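Ticket 2147 – Sortierkasten Bausteine, Fächer / Reihenfolge / Kleinteile
Status: in Bearbeitung
Gemeldet von: Berenice Ayala
Bearbeitet von: Tyra Aasen
Priorität: mittel

Eintrag 1, Ayala
Problem: weißer Kasten mit drei Fächern, die großen Steine in Rot, Gelb, Blau sollen nach Farbe rein. Klappt im Prinzip, aber Steine bleiben oben auf den Trennwänden hängen statt ins Fach zu rutschen. Vor allem links/Mitte. Die Vorderkante ist niedrig, also von vorn eigentlich kein Hindernis. Bitte mal anschauen, ich muss das bis Tuesday, äh Dienstag, vom Tisch haben.

Eintrag 2, Aasen
Kann ich nachstellen. Alles vorne auf die Marmorplatte gekippt, Kasten leer, neu angefangen. Gleich wieder ein roter oben an der Trennwand zwischen linkem und mittlerem Fach.
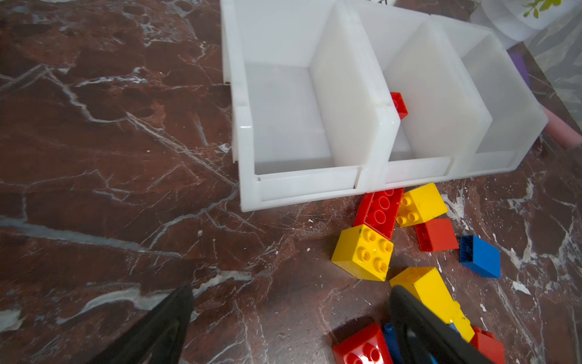 Hab dann drei Sachen probiert, kurz notiert:
– Stein von oben fallen lassen: schlecht, kippt auf die Wand
– Stein flach über die niedrige Vorderkante schieben: geht
– erst die langen, dann die kleinen Vierer: geht besser, die langen liegen dann hinten und die kleinen haben vorne Platz
Der Kasten selber ist ok, kein Riss gefunden, nichts verzogen. Würde ich nicht tauschen.

Eintrag 3, Ayala
Danke. Reihenfolge war bei uns immer kreuz und quer, was halt gerade oben lag. Frage noch – welche Farbe in welches Fach? Auf dem Zettel von Refugio steht gelb links, Noemí räumt es anders ein. Deswegen ständig Umsortieren und dann liegt wieder alles vorne auf der Platte.

Eintrag 4, Aasen
Festgelegt, gilt ab jetzt:
links gelb
Mitte rot
rechts blau
Bitte Zettel so lassen!! Nicht nochmal ändern, sonst passen die Etiketten nicht (sind schon bestellt bei Hadel, 8 Stück, Rest ist Reserve).

Zum Drumherum: was nicht zu den Steinen gehört, bitte neben oder hinter den Kasten, nie davor. Vorne muss frei bleiben, da kommen die Steine her. Beim Durchlauf heute stand das kleine Glas mit dem Comic-Etikett direkt hinterm Kasten, die braune Schlitzschaufel links daneben, der lila Spatel drüben vor der Blume. Kann so bleiben, stört nicht.
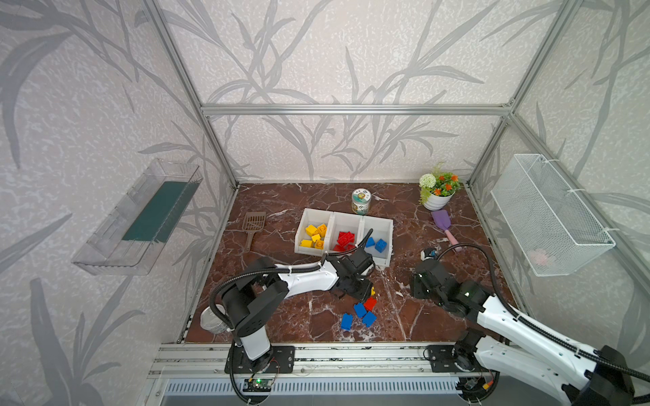 Seite 2 von 3

Eintrag 5, Pacheco
Hallo, hab das nur am Rand mitgekriegt. Bei Gelb und Rot gibts schnell einen Haufen, bei Blau waren zu dem Zeitpunkt erst zwei Steine drin. Fehlen welche oder wurde Blau einfach zuletzt gemacht? Im Regal an der linken Wand hab ich nicht nachgeschaut, im Drahtkorb rechts auch nicht.
Und: wenn Haufen zu hoch, rollt der oberste ins Nachbarfach. Bitte flach verteilen.

Eintrag 6, Aasen
Fehlt nichts. Blau war noch nicht dran. Haufen: ja, seh ich auch so, zwischendurch mal mit der Hand glatt streichen, dauert keine zehn Sekunden. Nicht am Kasten rütteln, sonst wandert der über die Platte und steht dann schief.

Eintrag 7, Solís
Ergänzung von mir, falls jemand das Ticket später sucht: alte Nummer war 2868, da gings um den Vorgängerkasten von Brarix, anderes Thema (Deckel). Nicht zusammenlegen bitte.

Eintrag 8, Aasen
Stand 15 Uhr. Zuordnung an der Platte geprüft, rot Mitte, blau rechts, jeweils in der richtigen Farbe. Gelb links ebenfalls. Steine liegen kreuz und quer im Fach, das ist egal, sortiert wird nur nach Farbe und nicht nach Größe. Wer unbedingt Noppen nach oben will, kann das machen, ist aber keine Vorgabe.
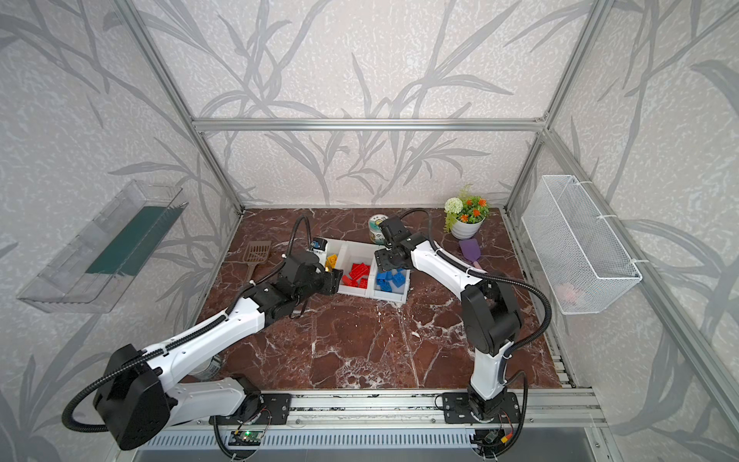 Kasten mit Fachbelegung: Rot in der Mitte, Blau rechts, links ein einzelner gelber Stein.

Eintrag 9, Ayala
Super, reicht mir. Hängt das jetzt noch an was?

Eintrag 10, Aasen
Offen:
– Etiketten ankleben sobald da (vorne auf die niedrige Kante, mittig)
– Zettel von Refugio gegen neuen austauschen, macht Noemí
– Platte abwischen bevor der Kasten wieder draufkommt, mit trokenem Tuch, kein Reiniger
Hängende Steine auf der Trennwand: bitte nur noch melden wenn es trotz Reinschieben von vorn passiert. Ticket bleibt offen bis Etiketten dran sind.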